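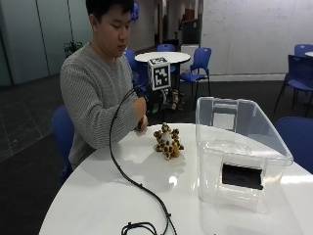 Datenhandschuh mit Markerwürfel am Rundtisch, Kabel frei auf der Platte.

Arbeitsanweisung für Handschuh-Demonstrationen: Was gehört verbindlich hinein?

messplatz_rokville
24. November 2018

Wir nehmen Demonstrationen für Greifaufgaben auf (Plüschtier, transparente Box, heller Rundtisch). Erfasst wird mit Datenhandschuh und Markerwürfel vor einer festen Kamera, dazu kommt ein handgeführtes Greiferwerkzeug mit eigener Kamera. Bisher existiert nur ein mündlich weitergegebener Ablauf. Bis Dezember soll daraus eine schriftliche Arbeitsanweisung werden, die auch der Standort Rillivton übernehmen kann.

Von 3247 Episoden aus dem Projekt Dolan sind 174 bei der Prüfung durchgefallen. Eingetragene Gründe: Marker verdeckt, Kabel im Greifweg, Belichtung. Eine feste Definition, ab wann eine Episode als durchgefallen gilt, fehlt. Jeder Prüfer entscheidet nach eigenem Ermessen.

Konkret suche ich Formulierungen zu Kabelführung, Sichtbarkeit der Marker und Abbruchkriterien. Gibt es etwas Bewährtes, oder schreibt das jede Gruppe selbst?

trotska_pruefstand

Eine Norm, die genau diesen Fall abdeckt, kenne ich nicht. Wir haben die Anweisung selbst geschrieben und nach Fehlerursachen gegliedert. Auszug:

Kabel: Zugentlastung am Unterarm, danach eine Bewegungsreserve auf der Tischplatte. Die Reserve liegt auf der Seite des Bedieners, außerhalb der Linie zwischen Objekt und Ablage. Vor der ersten Episode den Arm einmal vollständig strecken. Spannt das Kabel, wird neu verlegt.

Kleidung: Ärmel vor der Aufnahme fixieren. Grober Strick ist bei uns zulässig, sofern kein Stoff über die Markerflächen rutschen kann.

Hintergrund: Stühle und Tische im Bildfeld bleiben während einer Serie an ihrem Platz. Durchgangsverkehr ist im Protokoll zu vermerken.

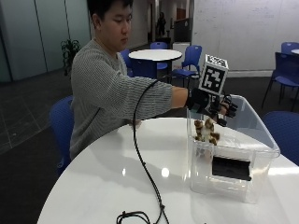
Markersichtbarkeit wird bei uns am ungünstigsten Punkt der Bahn geprüft, also bei gestrecktem Arm über dem Boxrand. Die Ruhelage vor dem Körper ist dafür wertlos, dort ist fast jede Montage in Ordnung. Im Protokoll steht, welche Würfelfläche zur Kamera zeigt und ob eine zweite als Rückfallebene erkennbar ist. Die große Fläche liegt hier zur Kamera hin frei, die obere ist ebenfalls zu sehen; das wäre bei uns eine Freigabe für diesen Punkt. Am Kabel würde ich nachbessern: Es läuft oben am Arm zurück und hängt dann im Bogen vor dem Pullover. Ein zusätzlicher Clip am Oberarm verkürzt diesen Bogen.

Abbruchkriterium: Sind in 14 aufeinanderfolgenden Bildern keine Marker lesbar, gilt die Episode als durchgefallen. Der Wert ist für unsere Bildrate festgelegt und muss bei euch neu bestimmt werden. Interpolation über längere Lücken ist nicht zulässig. Durchgefallene Episoden werden gekennzeichnet und aufbewahrt, nicht gelöscht.

graukeil

Matte Unterlage verwenden. Glänzende Platten machen Reflexe. Mehr fällt mir dazu nicht ein.

offset_null

Ergänzung zur Greiferkamera, die oben fehlt. Sie braucht eine eigene Belichtungsprüfung, die Freigabe der festen Kamera reicht nicht.

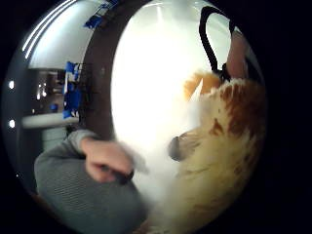 Ansicht der Greiferkamera: Strickärmel und Hand, rechts das Plüschtier, Bildmitte überstrahlt.

Belichtung in der Arbeitslage fest einstellen, Automatik aus. Danach das Objekt in mindestens 2 Orientierungen vor die Optik bringen und auf ausgebrannte Bereiche kontrollieren. Überstrahlung am Objektrand zählt bei uns als Mangel, in der Raumdecke nicht. Hände, die nicht zur Aufgabe gehören, haben während der Episode im Nahbereich der Optik nichts zu suchen. Zum Zurechtlegen des Objekts wird die Aufnahme angehalten.

Die Grenze von 14 Bildern halte ich für großzügig. Bei schnellen Ablagebewegungen fehlt damit unter Umständen der gesamte Kontaktmoment. Wir trennen deshalb nach Phase: Annäherung mit Toleranz, Kontakt und Loslassen ohne.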